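Cómo descalcificar un hervidor eléctrico con ácido cítrico

Nivel: básico
Material: ácido cítrico en polvo, báscula de cocina, jarra medidora, paño de microfibra, cepillo de cerdas blandas

El procedimiento es válido para hervidores con interior de acero inoxidable y resistencia oculta bajo la base. Se ha comprobado en un Vostton de dos litros y en un Goltari de menor capacidad. En modelos con resistencia vista se aplica la misma dosis, pero el nivel de la solución debe superar la espiral en toda su longitud. No debe utilizarse en recipientes de aluminio sin recubrimiento ni en piezas esmaltadas con desconchones.

1. Identificar el depósito

La cal forma una capa blanquecina o grisácea, áspera al tacto, que no se desprende con agua y jabón. Las manchas irisadas son óxidos del propio acero y no afectan al funcionamiento. Los puntos marrones suelen corresponder a hierro arrastrado por la red; el ácido cítrico también los elimina si son recientes.

2. Preparar la solución

La proporción es de 10 g de ácido cítrico por litro. Para un hervidor con marca de máximo en 2000 ml se necesitan 20 g. El polvo se disuelve en la jarra con agua templada y se remueve hasta que no queden cristales en el fondo. No conviene verterlo directamente sobre agua hirviendo: la reacción con la cal produce espuma y puede rebosar.

No mezclar en ningún caso con lejía ni con limpiadores clorados. El vinagre es una alternativa, aunque deja olor y ataca algunas juntas de goma.

3. Calentar y dejar actuar

Llenar hasta la marca de máximo, calentar sin llegar a ebullición (entre 60 y 70 °C en los modelos con selector) y desconectar. Tiempo de contacto: 30 minutos. Si el aparato carece de selector, se apaga manualmente cuando el agua empieza a sonar. Una temperatura más alta no mejora el resultado, y la ebullición prolongada favorece la formación de citrato de calcio, poco soluble y más difícil de retirar que el depósito original.

4. Vaciar y aclarar

Verter la solución en el fregadero con el grifo abierto. Aclarar 3 veces con agua fría. Después, hervir un depósito completo de agua limpia y desecharlo. Si quedan restos en la soldadura de la base, se frotan con el cepillo. Los estropajos metálicos rayan la superficie y facilitan que la cal vuelva a adherirse.

5. Limpiar el filtro del pico

El filtro se extrae tirando hacia arriba de la pestaña. En el Goltari va encajado a presión y hay que liberar primero el lado izquierdo. Se sumerge en un vaso con la misma solución durante 10 minutos y se aclara a contrapelo de la malla. Un filtro deformado no cierra bien y debe sustituirse; el recambio Sadulon ref. 1021 encaja en el Vostton sin adaptador.

6. Piezas pequeñas de acero

La solución sobrante puede aprovecharse para vasos, coladores y cucharas de acero inoxidable. Se retira antes cualquier objeto guardado en el interior y se deja la pieza sobre una superficie resistente al ácido. El mármol y la piedra caliza se manchan de forma irreversible.

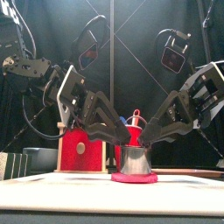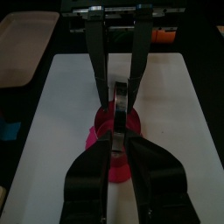

El tiempo de inmersión para estas piezas es de 15 minutos. Las que tengan mango de madera o partes pegadas no deben sumergirse: se pasan con un paño empapado y se aclaran de inmediato. El secado se hace a mano, ya que las gotas de agua dura dejan un cerco nuevo al evaporarse.

7. Frecuencia

Con agua dura (más de 30 grados franceses), una vez al mes. Con agua media, cada tres meses. Con agua blanda basta con una revisión visual en enero y otra en verano. Las jarras filtrantes tipo Uibo reducen el depósito pero no lo eliminan, y el cartucho agotado deja de tener efecto sin aviso previo.

Problemas frecuentes

Queda un polvo blanco tras el aclarado: cristales de citrato. Repetir el paso 2 con agua a temperatura ambiente y dejar actuar una hora.

El hervidor se apaga antes de tiempo: cal acumulada sobre la zona del termostato. Repetir el ciclo completo.

El agua sabe ácida: aclarado insuficiente. Hervir y desechar otro depósito.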